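Skorkix
Toy table inventory, version 2

Hi! I'm Špela Obradović and this is the readme for Skorkix, my plain text inventory of the play food and odds and ends that live on and near our living room table. I started it in October so that my sister in Toledo could check her own toys against ours before swapping boxes, and then I got a bit carried away with it (there are now rules). 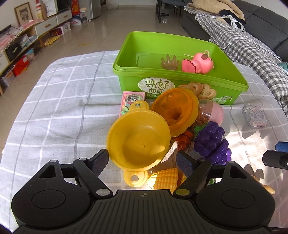
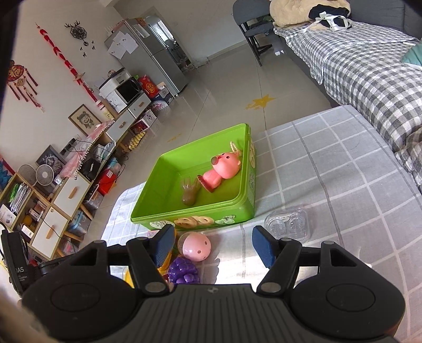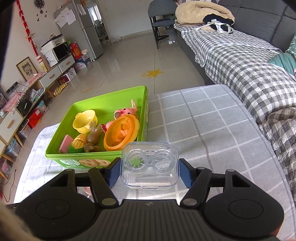 Toys, green box, checked cloth. The yellow funnel bowl is in the first picture, and most of the play food is in the box in the third.

What's in the folder

toys.txt is the main list, with one line per thing. Each line has a name, a color, a home and a note, separated by semicolons. I tried commas first, but my notes are full of commas and it all went sideways.

homes.txt lists the places a thing can belong: green box, table, cabinet, fridge top, drawer, Plalley. Plalley is our name for the gap between the kids' bunk and the wall, where the big stuff goes. If you borrow the list you'll want your own word for that!

swaps.txt is what has gone to Toledo and what came back. It is patchy for the first 10 lines and decent after that.

karnport.py turns toys.txt into a checklist you can print. It's over 20 lines long now and I understand most of them. Run it from inside the folder or it won't find the list.

How I name things

I go with what the kids call it, then the color, then what it looks like to me. So you get "corn, yellow" and "grapes, purple, green stem" and "pig, pink". If a thing is a piece of something else and I can't tell what, it's "piece" plus the color. There are more of those than I'd like. The yellow piece in the first picture is still just "piece, yellow" and if you recognize it please write to me.

A few entries that people ask about:

bowl, yellow; home: green box; note: shaped like a funnel, ring on top, heart cut out of the handle. It takes up a silly amount of space, so it goes in last and sits on top of everything.

hand, brown; home: green box; note: a toy hand with the fingers spread, a bit see-through. Came in a party bag. I've tried to retire it twice and it keeps getting voted back in.

pig, pink; home: green box; note: round snout, beaded loop behind the head. You can hang it from a hook by the loop, which is how it spends most of its time at my sister's.

capsule, pink top; home: green box; note: clear, little reddish things inside. DO NOT OPEN over the sofa.

cake slice, pink and green; home: green box; note: goes with the pretend tea set, but the tea set is in Toledo at the moment.

cookies, coconut, rings; home: green box; note: toy ones! Please don't file them with snacks. My husband did.

card, duck; home: drawer; note: pink collectible card. Bends if it goes in with the play food, so it has its own line and its own home.

lens case, clear; home: fridge top; note: a real one for contact lenses, two wells. It isn't a toy, and it's on the list so that it doesn't get packed with the toys. In the third picture it's right in front of the box.

About the green box

It has cookies printed on the front and it says COCONUT on the label, so in the list it's sometimes "cookie box" and sometimes "green box". Same box. I meant to clean that up in version 2 and only got as far as the letter H. The kids have been adding stickers too, so if you're matching yours to ours, go by the color.

My order for packing it is big hollow things at the back, corn and grapes in the middle, flat things down the front. The pot and the cup go in with the open side up so small pieces can go inside them. The bowl goes on top, like I said. It takes me 6 minutes if I don't stop to look for anything, and I always stop to look for something.

What's not in here

Soft toys, books, puzzles, anything with a battery. The things on the cabinet along the wall aren't in here either (the yellow row, the fans, the framed pictures), apart from when a toy has been put up there and forgotten. Those get "home: cabinet?" with the question mark until I've moved them. Please leave the question marks in if you edit the file, they're my to-do list.

I don't list the floor stars. They're stickers, they're stuck, they stay.

Known problems

Colors are by eye, in evening light. One of the reddish orange pieces is "red" on one line and "orange" on another, and I'm fairly sure it's the same piece.

Karnport prints the question marks as little boxes on my sister's printer. Works fine on ours. No idea.

If a name has a semicolon in it the whole line breaks. Don't put a semicolon in a name.

The kids rename things. "Ginseng" was "carrot" for most of the summer and "root" before that, and swaps.txt still uses all three.

Using it

Copy it, change it, swap the homes for your own. I'd love to hear about it if you do! The easiest way in is to empty toys.txt, keep the top line, and write down whatever is on your table right now without tidying first. If you tidy first you end up listing what you think you own, and then the tea set turns out to be in another state.

Still to do: letters I to Z for the box names, a line for the orange lid once we know which pot it fits, and getting the tea set back.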